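Section 8: Taking the parts out of your tower

By now you should have the side panel off and a good clear view of the inside. If the panel is still being stubborn, please go back to the end of Section 7 before you carry on, because forcing it tends to bend the lip and then it never sits quite right again. There is no hurry with any of this. A first strip-down can easily fill an afternoon, and that is a perfectly good way to spend one.

You will need the Ustero parts tray from the box, a medium cross-head screwdriver, a soft brush and somewhere flat to work. Part numbers in this section refer to the Piras kit, order code 614. If yours is the larger Zirnevora kit, code 834, the steps are the same and you simply have a few more slots to play with.

CAUTION: Switch off at the wall and pull the mains lead out of the back of the computer before you touch anything inside. Never open the power supply itself. It can hold a charge long after the lead has come out, and there is nothing in there that you need.

8.1 Getting ready

1. Lay the tower gently on its side, open side up. Two hands, please - they are heavier than they look.
2. Put the parts tray beside it, close enough that you can set a part down without stretching.
3. Touch a bare metal part of the case to discharge any static, and do it again whenever you have got up to make tea.
4. Take a photo of the cables on your phone. You will be very glad of it later on.

8.2 Hard disk drive

5. Unplug the data cable and the power cable from the drive, holding the plugs and leaving the wires alone.
6. Squeeze or lift the catch on the carrier, depending on your model, and slide drive and carrier out together.
7. Stand the drive upright in the tall slot of the tray. Leave it in its carrier if you mean to put the same one back.

Note: If your case holds a second drive, you can leave it where it is unless you are replacing it.

8.3 Expansion cards

8. Open the clip or undo the screw that holds the card's metal bracket at the rear of the case.
9. Check for a small latch at the end of the slot and release it if there is one.
10. Ease the card straight up by its edges, rocking it only a little end to end, and stand it in a slot of its own.

8.4 Processor

Do this one last, when your hands have got used to the work. The cooler must come off first, as described on page 74.

11. Press the socket lever down and slightly outwards, then let it rise slowly.
12. Open the metal frame and lift the processor straight up by its edges.
13. Lay it flat in the shallow recess, metal side up, and keep your fingers off the contacts underneath.

CAUTION: Some sockets are full of very fine pins. Don't brush, wipe or blow into an empty socket, and if you still have the plastic cover, clip it on. 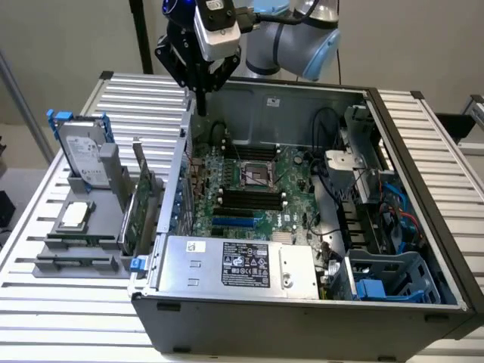 Fig. 8 - Tower on its side with the CPU socket empty; drive, expansion card and CPU in the tray to the left.

8.5 Before you move on

Brush the dust from the fan blades and the floor of the case, holding each fan still with a fingertip as you go. Drop your screws into the Bolto pot with the lid on, and label any cable you are unsure of with a scrap of masking tape. Refitting starts in Section 9, with the processor going in first.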